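Thread, because a few of you asked how the pen cup task is going and the answer needs more than one post. Get a coffee, I do go on.

1/ Quick recap for new folks: we're teaching the arm to pick up markers and drop them in a mesh pen cup on the taped grid. It had been behaving so nicely that I'd started bragging to my mother.

2/ Then on Thursday it began closing on the cup a little too early and a little too low, and over the cup went. We reset and tried again, and over it went again. By the end of the day the log had 19 tips in it, which is more than we'd had all month.

3/ I blamed the grip force first (I always blame the grip force). Dima Fakhoury very kindly let me spend the whole morning on it before asking whether anyone had touched the wrist calibration. Reader, I had. I'd loaded the file from the Prudeck bench, where the fingers are 6 mm shorter.

4/ So the arm believed its fingertips ended higher than they did, and every approach came in low. No alarm, no error code, nothing in red. The controller was perfectly happy with itself!

5/ What it looks like from the wrist with the cup down and two markers in it:
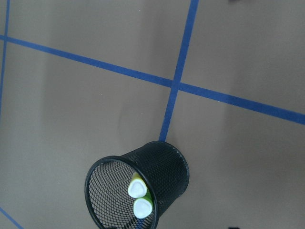 6/ The part that bothers me is the safety side. A pen cup is cheap and light, but the same wrong file would have pushed the fingers at the table with the same confidence. Efthymia Politis wrote up the near miss and I'm glad she did, even with my name at the top of it.

7/ Changes so far: the finger length gets typed in by hand at startup and has to match the file, or the arm won't leave home. There's also a slow touch-off on the table before the first run of the day. It takes a minute and I grumbled, and then I stopped grumbling.

8/ If you've got a nicer way to tie a calibration file to the tool that's bolted on, please tell me. Eirini Kourkoulas suggested a little tag on each finger set, and I'm pricing those up this week.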